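Home Explore Notifications Lists Profile More

Ailbhe Brophy
8 August 2023

1/ Notes on keeping paper records for a small archive. Short version: the paper is rarely the problem. The binder is.

2/ I went through 134 ring binders from the old Pumphrey office in February. 46 had rings that no longer met. A gap you can slide a fingernail into will tear holes within a year of normal use.

3/ Weight matters more than people expect. A two-inch binder filled to the top bends its own hinge. I stop at 70 percent full and start a second volume.

4/ Store them upright, spine out, packed firmly enough that none of them lean. Flat is fine for a few weeks – longer than that and the sheets creep toward the rings.

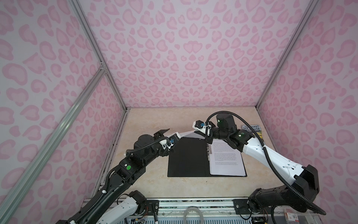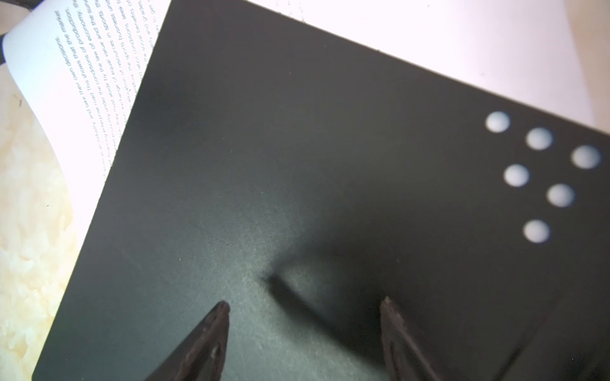
5/ Page order. Number in soft pencil, lower outside corner, before you take anything out. Stonell used sticky tabs for this and half of them had dropped off by the time the boxes reached us.

6/ Plastic sleeves: polypropylene only. Old vinyl lifts toner off the sheet. If it smells like a shower curtain, get the paper out of it.

7/ Index goes in front, one sheet, same layout in every volume. Ours is the Dralel template with the location column moved to the left.

8/ Next thread will cover labels and which inks fade.

Comments

zeva_records: Do you reinforce torn holes or just sleeve the page?

Ailbhe Brophy: Sleeve it. The adhesive rings yellow.

mtl_files: 70 percent seems low for D-rings. I go higher.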